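Startseite » Forschung » Kurzmeldungen

Roboter lernen Aufräumen aus weniger Vorführungen

Mittwoch, 6. Mai 2020

Groluden. Eine Arbeitsgruppe am Standort Groluden hat ein Verfahren vorgestellt, mit dem zweiarmige Roboter das Ordnen eines Schreibtischs aus deutlich weniger Vorführungen lernen als bisher. Nach Angaben der Gruppe reichten 421 aufgezeichnete Durchgänge aus, um dieselbe Erfolgsquote zu erreichen, für die das Vorgängermodell 1.543 Durchgänge benötigt hatte. Der Bericht ist als Vorabdruck erschienen und noch nicht begutachtet.

Das Verfahren trägt den Namen Arby. Es zerlegt jede Vorführung nachträglich in kurze Abschnitte, etwa Annähern, Greifen, Anheben und Ablegen. Abschnitte, die sich in mehreren Vorführungen stark ähneln, werden beim Training seltener verwendet. Seltene Abschnitte kommen dafür häufiger vor. »Die meisten Aufnahmen bestehen aus Wegen durch die Luft, und davon hat das Modell schnell genug gesehen«, sagt Bảo Châu, Erstautorin der Arbeit. Die schwierigen Momente lägen kurz vor und kurz nach dem Kontakt mit einem Gegenstand.

Ausgewertet werden die Bilder fest montierter Kameras und kleiner Kameras an den Greifern. Beide Ansichten gehen gemeinsam in das Modell ein. Ließ die Gruppe die Greiferkameras weg, sank die Erfolgsquote vor allem bei flachen und glänzenden Gegenständen. Ohne die festen Kameras fand der Roboter zwar den Griff, verlor aber häufiger die Ablagestelle.

Getestet wurde mit 12 Anordnungen, die im Training nicht vorkamen. Auf dem Tisch liegen dabei Dinge, wie sie in Büros üblich sind: Schreibtischlampe, Buch mit Ständer, Zeitschriften, Smartphone. Als schwierigster Gegenstand erwies sich die Lampe. Der biegsame Hals gibt beim Anheben nach, der Fuß dreht sich mit, und das Kabel verändert bei jedem Versuch seine Lage. »Ein Buch verhält sich beim zweiten Mal so wie beim ersten, die Lampe nicht«, sagt Cường Ông, der die Versuche betreut hat.

Die Gruppe nennt auch Grenzen. Arby setzt voraus, dass die Abschnitte sauber erkannt werden. Bei Vorführungen, in denen beide Arme gleichzeitig arbeiten, gelang das weniger zuverlässig – hier musste ein Teil der Grenzen von Hand nachgetragen werden. Zudem fanden alle Versuche an einem einzigen Aufbau statt. Ob sich das Ergebnis auf andere Arme und Greifer übertragen lässt, ist offen.

Sang Hoàng vom Institut Skinthorpe, der an der Arbeit nicht beteiligt war, hält den Ansatz für plausibel. Er vermisst allerdings einen Vergleich mit einer einfachen Zufallsauswahl derselben Größe. Ein solcher Vergleich soll nach Auskunft der Autoren in der überarbeiteten Fassung stehen.

Im September will die Gruppe einen Datensatz mit rund 1.000 Vorführungen veröffentlichen, zusammen mit dem Programm zur Zerlegung. Die Firma Kramer hat angekündigt, das Verfahren an einem eigenen Aufbau zu prüfen. Ansprechpartner für Anfragen zum Datensatz ist Châu Tăng.

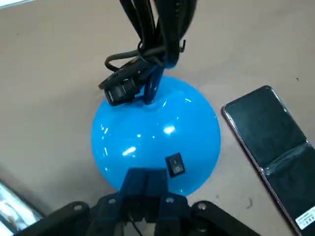
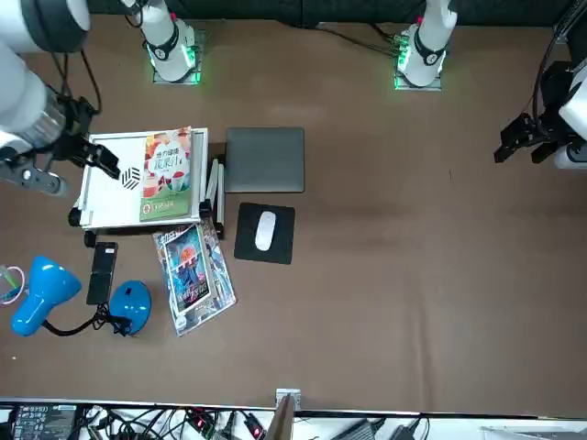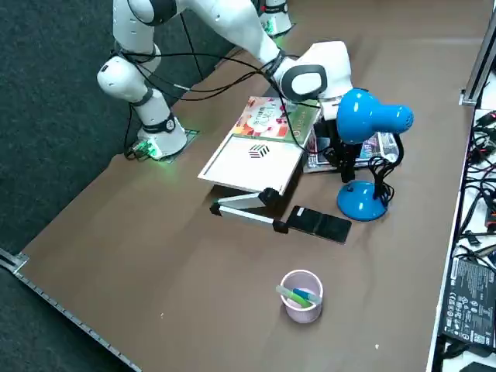
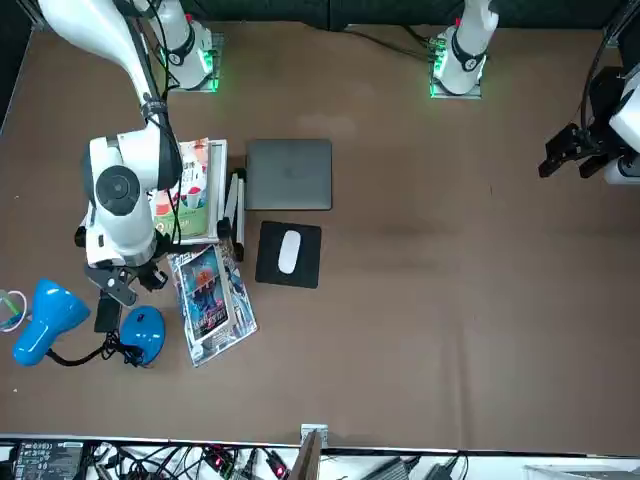
Blaue Schreibtischlampe auf dem Versuchstisch, im ersten Bild aus Sicht der Greiferkamera, in den drei übrigen aus Sicht fester Kameras. Fotos: Arbeitsgruppe Groluden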